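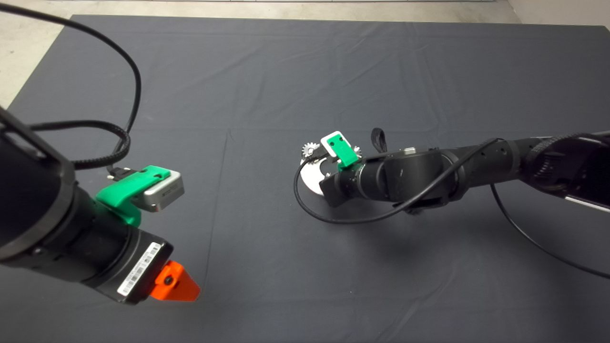 Dark gray cloth on a wide tabletop, with soft creases and a little lint.

Search this newsletter Enter keyword Go

Table linen lending: the first full year, and what changes in January

12/01/2022

The linen shelf at the Plellden Tool and Household Library closed its first full year at the end of last month. It lent out cloths 582 times. In the year before, when the linens were kept in two plastic tubs behind the folding chairs and went out only if a member asked, the figure was 466. Most of the increase came in May and June, with graduation parties and weddings, and a smaller bump came in October.

Members have asked what the shelf costs to run. Washing, replacement cloths and the new shelving came to $2,760 for the year. That was paid from membership dues and late fees, and there will be no separate charge for linens in the coming year. A deposit is still taken on round cloths, because they are the hardest to replace.

What goes out and what stays on the shelf

White used to be the first color to go. It is now third, behind dark gray and navy. Genalyn Dizon, who runs the lending desk, thinks this has to do with red sauce and grass stains, and she may be right. White cloths come back with more marks on them and spend more time out of circulation being treated. A dark cloth can often go through one ordinary wash and be back on the shelf the next afternoon.

Dark cloths have their own trouble. They show lint, dust, pet hair, flour and chalk, and they show every fold line. Several members have returned gray cloths with a note saying they were stained when they were picked up. In nearly all of those cases the mark was lint or detergent residue and came off with a damp sponge. Please try the sponge before you write the note.

The patterned cloths hardly move. There is a set with a lemon print that was borrowed twice all year, both times by the same family. If you have a use for it outside of summer, please take it.

Getting creases out without an iron

A good many of you do not own an iron, and the one in the library has a waiting list before every holiday. These methods have worked for members.

Lay the cloth on the table the night before. Pull it straight from opposite sides, then from the other two sides, and leave it. A cotton and polyester blend will lose most of its small wrinkles by morning. A sharp fold line down the middle will take longer and may still be there when the guests arrive.

For fold lines, mist the line lightly with plain water from a spray bottle and smooth it with the flat of your hand from the center out. Use less water than you think you need. A soaked patch dries with a ring around it, and on gray cloth the ring shows.

The dryer works too. Put the cloth in with one damp hand towel on medium for ten minutes, take it out as soon as the drum stops, and put it straight on the table. Do not use a terry towel that is new. New terry sheds, and you will spend the rest of the evening with a lint roller.

Do not use fabric softener on library cloths. It leaves a film, and spilled drinks then bead up and run off into laps.

Sizes

We get more questions about size than about anything else. Measure the tabletop, decide how far you want the cloth to hang, and add that amount twice to both the length and the width. For a meal with people seated, eight inches of hang is comfortable. For a buffet table that people will walk past, longer looks better and hides the coolers underneath.

The standard banquet cloths on the shelf are 60 inches wide. On a 30-inch table that gives a drop of 15 inches on each side, which is plenty for seating. On a wider dining table it may give almost none. If two tables are being pushed together side by side, ask the desk for the extra-wide cloths, which are kept on the bottom shelf and are heavier than they look.

A cloth that only covers the top and stops there is fine for sorting, crafts or a puzzle. It is safer with small children in the house, who pull on anything that hangs down.

Changes for January

Round cloths will be lent for five days instead of seven. There are too few of them, and they are sitting in people's laundry rooms while others wait.

Washing will move from Ginness Laundry to the machines in the Skesthorpe Street building. Ginness has done good work for us, but the pickup route no longer passes our door. You can still return cloths unwashed - please just shake them out over grass first. Wax should be left alone. Solange Aguiar has a way of lifting it with brown paper and a warm iron and would prefer that no one get to it with a knife before she does.

Cloths will be stored rolled on tubes where there is room. Rolling does away with the center crease, and we have wanted to do it since the shelving went in. Lumbao Flooring has given us a stack of carpet tubes cut to length. When you borrow a rolled cloth, bring back the tube.

A mending table will be set up on the first two Saturday mornings of the month, from nine to noon. Bring your own cloths if you like. Hems and small holes only. Dark thread is in good supply, but we are nearly out of white and cream, and a spool or two would be welcome.

Still missing

Two navy banquet cloths and one ivory round have been out since the summer. There is no late fee on these if they come back before the new year. They can be left in the drop bin at any hour, in any condition. The bin is to the left of the side door, and the lid sticks - lift it from the back.

Questions about linens can be left at the desk or written in the notebook beside the scale.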